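Teaching by Showing: Notes for the Second Session
Instructor: Temitope Ogbonna
Lab help: Imad Nimri and Hala Mansour

Welcome back, everyone. Last time we spent most of the hour pushing the Tekar arm through its motions with our own hands, and I hope your shoulders have forgiven me. This session we move to remote control, working in the simulated kitchen that Damir Halilović built for the Wodwood project. Please read these notes before you sit down at a station (a cup of tea helps).

Some words we will use over and over. A demonstration is one complete run of a task, from the moment you take control until you let go. An episode is the recorded version of it: the camera views, the joint positions and the commands you sent, all stamped with the time. The policy is what we train afterward, and it will copy your habits, good and bad, so do think about what those habits are!

When you guide an arm by hand, you feel the weight and the contact. With a remote controller most of that feeling is gone and you have to lean on your eyes. New operators nearly always rush the last stretch before a grasp. Slow down there. Bring the open fingers to either side of the handle, check the gap from more than one view, and only then close. If you miss, back out the way you came in and try again. Keep the recording running, too, as a calm recovery is well worth having in the set.

The Hikar set we train on later holds almost 3,000 episodes from many operators, and you can tell within a few moments of watching which people were comfortable and which were gripping the controller for dear life. Wendelin Haslinger used to make his students hum while they drove. I won't insist on it, but it does keep you breathing.

For the exercise, work in pairs, one driving and one watching the views and speaking up. Each pair records 8 demonstrations and then swaps seats. Start each run from a slightly different arm position, and write a sentence in the log for any run you would throw away. Boutros, the replay tool, is on every station, and the logs are due in January.

Views from the simulated kitchen: 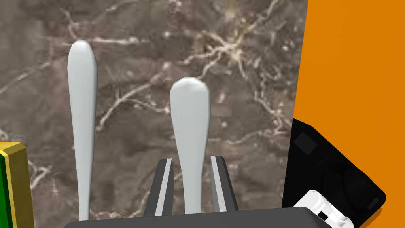
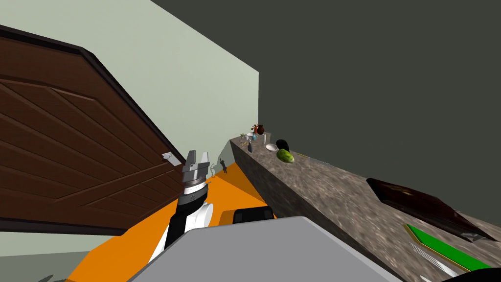
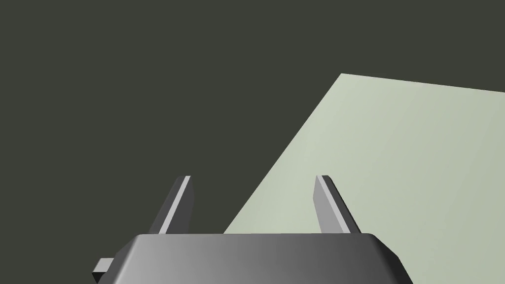

Last view: the two gripper fingers apart, with the pale green surface to the right.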